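Stop calling it a near miss

I spend my working life around robot arms that handle groceries, boxes, bags, all the floppy stuff regular people touch every day. I like these machines a lot. So please take this as a complaint from a fan: we are terrible at admitting when one of them has dropped something.

Back in June the small team I work with had an arm let go of a full bag halfway between two tables. It was a software fault, and a dull one. The grip check read the motor current, saw a nice healthy number, and decided the gripper was holding on. What it had was one handle pinched against its own knuckle. The other handle was hanging free. The arm swung, the bag opened up like a hammock, and a jar of pickles hit the carpet. (The carpet has never smelled right since.)

Fine! Things fall. What bugs me is what happened next. The run got logged as a "near miss." Near what? The pickles were on the floor!

I went back through our Senia logs after that, all 267 runs of the bag task, looking for the same current reading with the same one-handle grab. I found it 12 times. Eight of those had been marked as successes, because the bag happened to get where it was going. One bad grip that holds by luck and one that doesn't are the same fault, and we were only paying attention when there was a mess to clean up.

I know the argument on the other side, because I used to make it. If you log every ugly grasp as a failure, your numbers look awful, and the folks at Maldonado who pay for the work start asking pointed questions. Well, let them ask. I'd rather explain a bad number in a meeting than explain why something heavy came down next to somebody's foot.

And plastic bags are exactly where this bites. A box is the same shape every time you look at it. A bag slumps, folds over itself, hides its handles, and lets a camera see straight through it to whatever is inside. A sensor tuned on boxes will tell you all kinds of happy stories about a bag.

So what would I change? Weigh the load after the lift, every time, and stop the arm if the weight is off. Drop "near miss" from the form. And keep people out of the swing path even when the thing is moving slow - slow is when we all get lazy and lean in to look. I've done it myself, coffee in hand.

We've started doing the first two. The third is a work in progress.

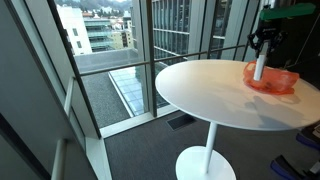
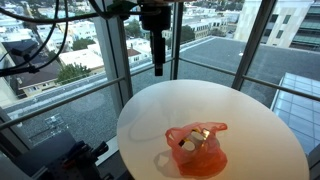
Bag work at the round white table by the windows.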